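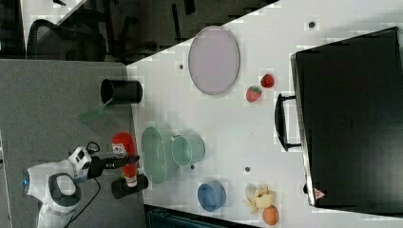
Leonie Albers thinks I'm blaming the starch for something the tomato paste is doing. Her words by the sink this morning were that two batches of paste from the same supplier can be as different as two dogs from the same litter, and that I should run plain paste and water before I touch the recipe again. Fine. She's probably right, and it costs me a morning.

September, 9:40

So, the weeping problem, continued from the last page. Recap for Milan, who will be reading this when he takes over the sauce bench: our test ketchup looks great going into the bottle and then a thin pinkish water collects at the neck, and that's what comes out first when you squeeze. Everybody knows that squirt of water on the fries. We want less of it, without turning the stuff into jelly.

Made up a plain reference: 600 g of the Predwood paste, let down with boiled and cooled water, no sugar, no salt, no vinegar, nothing. Stirred by hand because the overhead stirrer is still out at Gretton getting its bearing done (third week now, I've stopped asking). Left it to stand for 15 minutes with film pressed on the surface, then onto the viscometer.

First reading 3,869 mPa.s. I wrote down all four digits because that's what the display said, not because I believe them. The last one wobbles if someone walks past. Second reading on the same cup was lower, third lower again, which is just ketchup being ketchup - you stir it and it gives up, you leave it alone and it pulls itself back together. The trouble is that how long you leave it alone matters a lot, and I see from my own earlier pages that I never wrote the rest time down. Jolien, if you still have your notes from the spring runs, did you? I would love to be able to use those numbers.

11:15

Drip test. Usual setup, paper filter in a funnel over a beaker, same weight of sauce in each, lid on so it doesn't dry out on top. Plain reference on the left, the current recipe in the middle, and the old recipe with the Wouters starch on the right. Labeled the beakers this time with actual tape and not just by where they're standing, after what happened when somebody needed the bench for lunch.

While that drips I went looking through the binder for the paste certificates. The one for the current drum says it was hot break, the older one doesn't say at all. That could be the whole story! Hot break means the tomatoes get heated fast right after crushing, so the enzymes don't get a chance to chew up the pectin, and you keep the body. Cold break tastes fresher to me but it's thinner and it lets go of its water. If the older drum was cold break then I've been comparing two different tomatoes and calling it a starch effect, and Leonie gets to be smug until Christmas.

Called Endis to ask. Got Lotte Bakker, very nice, who is going to look up lot 434 and call back. She said it might be in the paper files.

2:30

Beakers. The plain one has let go of the most, no surprise with nothing in it to hold the water. Middle and right are much closer together than they were last time, close enough that I wouldn't bet on which one wins overnight. Didn't weigh them yet, I want the full time on all three. Please don't move the funnels.

Wilfredo Umali came by and asked why we don't just homogenize it harder and be done. Reasonable question. We tried a higher pressure pass back before he started, see the pages with the coffee ring, and it did hold water better, but it came out shiny and tight, and two people on the tasting panel wrote "paint". I'd try a gentler pass though. Put it on the list, after the paste question is settled.

4:50

No call from Endis. Poured a second set of plain samples from the older drum, what's left of it (scraped the sides, there's enough for one more run and then that's it). Both drums get the same rest, same cup, same spindle, and I'm writing the rest time at the top of the page in red.

Tomorrow: weigh the beakers first thing, before coffee. Salt goes in next, then vinegar, one at a time. Order more filter papers, the medium ones.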